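Two Tubs and a Table: Sorting Loose Bricks Without Losing the Afternoon
Speaker notes, Votthorpe Toy Library open evening
Last revised September 3, 2018

Before starting
Put the tubs out on the side table by the urn so people can handle them while they get their tea. Check the clicker. The talk runs to 20 minutes if I keep moving, and I never do keep moving, so there is a cut marked further down if the clock gets ahead of me. The big bag of bricks stays under the lectern until the second half, otherwise the children will have it open before I've said good evening.

Slide 1 – Title
Good evening, and thank you all for coming out, especially those of you who have come over from Plusilley, with the road the way it is. I was asked to speak about looking after construction toys, and my first thought was that I could do it in one sentence: buy more tubs. But then I sat down with a pencil and found I had rather a lot to say about tubs. So settle in, and if anybody needs more tea, please just get up and get it, I shan't mind a bit.

Slide 2 – The bag
Most of us know the bag. It comes down from somebody's loft, or it arrives at the library door tied with string, and inside there are bricks from every year since the grandchildren's parents were small. The biggest one we ever took in had up to 3000 pieces in it. I say up to, and that is the label on the bag talking and I never checked it myself. It had hair grips in it as well, and a good many dried peas.
(Pause here for people to tell their own bag stories. Someone always has one. Let two go by and then carry on.)
The trouble with the bag is that it looks like one job. You tip it out on the carpet with the best of intentions and by teatime you have moved it about a great deal and sorted hardly any of it. You've also knelt on some of it.

Slide 3 – Get it up off the floor
So my first piece of advice is to work at a table. Any table will do, though I do have a soft spot for a good solid wooden one. Bricks show up nicely against pale wood, and you can slide them along with the side of your hand. On a patterned cloth I lose the small ones straight away. If you only have the kitchen table, clear the whole of it first and don't try to work round the fruit bowl, I've tried that and I found a brick in the grapes.
Bring the bricks to the table a handful at a time. A mugful is about right for a grown-up and half that for a child. Leave the bag on a chair, with its neck folded over, where you can't see how much is left in it. I'm quite serious about that last part, it makes a real difference to one's spirits.

Slide 4 – One tub for each thing
Now we come to the tubs, and I'd like to spend a little while on them.

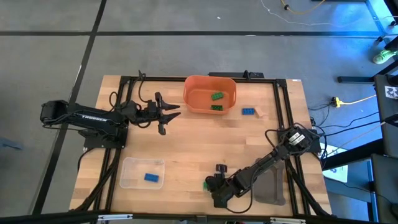

Slide 4: green bricks together in the orange basket, a blue brick in the clear tray.

People worry terribly about which system to use, whether to go by colour or by size or by what the piece does. For a first sort I say colour, every time. A child of three can do it, a visitor can do it, and you can keep up a conversation while you're at it. Size can come later, within the colour, if you find you want it. Plenty of families never bother with size at all and they build perfectly good castles.
I do like the two tubs to look different from each other. An orange one and a clear one, say, so that you can tell a helper "greens in the orange" and they needn't read a label or remember left from right. With two white tubs side by side you'll have a muddle before the kettle's boiled. It is a small thing, but I have sat through enough sorting afternoons to feel strongly about it.
Rounded corners are worth looking for too. A brick can't wedge itself into a rounded corner the way it can in a square one, and your fingers get round it more easily. They wipe out better as well, for those of you who, like me, inherit other people's dried peas.
Then there are the bits that belong to another toy altogether. You will come across a piece of plain wood from some other set, or a bead, or a jigsaw knob. Don't get up! Put it to one side on the table and leave it there until you've finished. If you walk upstairs with every stray thing you find, you'll have had plenty of exercise and no bricks sorted.

Slide 5 – Start with very few
(If running late, cut from here to the end of this slide and go straight to Washing.)
When I do this with small children I begin with four or five bricks and no more. It seems silly when there's a whole bag waiting, but what you are teaching is the going-in: pick up one brick, look at it, find its tub, let go. Once that's become a habit the numbers take care of themselves, and the child asks for more before you've offered.
Put the tubs a comfortable reach apart. Too close together and the bricks hop across, too far apart and somebody small ends up lying on the table. I put one at the back and one nearer to me, on the other side, and leave the middle clear for whatever is waiting to be sorted. If two people are working, one at each end, agree beforehand who takes which colour. My sister and I never agreed anything beforehand and we used to bump knuckles all afternoon and then sulk.
And let them put a brick in the wrong tub. It can come out again in a moment, and a good fish about in a tub is half the pleasure.

Slide 6 – Boxes and other awkward things

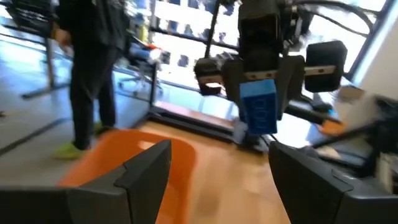
Not everything that comes in with the bricks is a brick, and this is where good people come unstuck. There are the boxes, for a start. A small box is a perfectly good thing to keep if it holds something, a pack of cards or a few spare wheels, and if it will stand up on its own on a shelf. Tall narrow ones want a bookend or they go over like skittles. But an empty box, however pretty, has to justify itself, and I am the worst offender in the room, so I say that with love.
Instruction sheets are the next thing. Flatten them, put them in a folder and keep the folder with the tubs. We had 385 of them at Closska Lane before we moved here, every one folded in its own peculiar way, and I spent most of an October pressing them under the big atlases. I'd do it again, mind you. There's nothing like the face of a child who has been given the right sheet for the right fire engine.
As for broken pieces, be firm. A brick with a split side won't grip properly, and it will let somebody's tower down just when it matters to them. Out it goes.

Slide 7 – Washing
Cool or lukewarm water, a drop of washing-up liquid, and an old pillowcase tied at the top. Swish it gently in the sink and leave the washing machine out of it, please, unless you enjoy the noise. Spread everything on a towel overnight. Anything with a sticker on it should be wiped by hand, and anything with a battery inside shouldn't go near the sink at all.
I wash no more than 400 bricks in one go, that being what my largest towel will hold in a single layer. Yes, I did count that once. It was raining.

Slide 8 – Where the tubs live
Low down, where the children can get at them, and without lids if you can bear it. I know the dust gets in. But a tub with a stiff lid is a tub that stays shut, or else it comes open all at once with a bang and you're back to the carpet.
If you borrow one of our Somboon sets (they're the ones with the yellow tag on the handle) the tubs go home with you and come back with you, and we'd be ever so grateful if they came back with the same colours in them. It doesn't have to be perfect. If a few blues have wandered in among the greens we'll put them right at the desk.

Slide 9 – Have a go
(Bring out the bag now. One mugful to each table, two tubs to each table, different colours. Bricks only, keep the wheels back for the second round.)
So that's enough from me, and I'd like you to try it for yourselves. Choose a tub for each colour before anyone touches a brick, and say it out loud so the whole table hears. Leave the odd bits on the side for me and I'll come round with a saucer. There's no prize for speed, though I notice that never stops the grown-ups.

If there are questions
Storage under beds: fine, with wheels, and only for things you don't need often.
Mixing makes: keep them apart if they don't clip together well, otherwise let them be.
Glue: no.
Selling spares: ask at the desk for the sheet, and don't let me get started on it, we have to be out of the hall by nine and the tubs still want stacking.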